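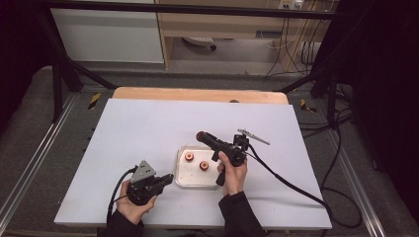 Evangelia Giannakopoulos wrote back after our first meeting that she could never tell a museum label from a memorial label, and she wondered whether the difference mattered all that much to someone walking through a veterans' hall on a rainy afternoon.

3 min read

I've been turning her note over ever since, and I think it does matter, so let's give it most of tonight! A museum label tells you what a thing is and where it came from. A memorial label asks you to stop for a person, and the name should come first, before the rank and the unit and (please) before the donor.

Take the Dresgate hall, which many of you know. The Alexiou case holds 21 letters sent home to one family, and the old label gave the whole first line to catalog number 1362. Visitors read the number and moved along - I did it myself the first time, I'm sorry to say.

For next week, please read the Soltden chapter on wall text, then write 2 labels for the same letter, one of each kind. Keep them short enough to read standing up, and bring them on paper, as we'll be passing them around the table. If you have a relative's letter or medal you would like to write about instead, by all means do, and come see me if the dates give you trouble.

Last updated: February 5, 2022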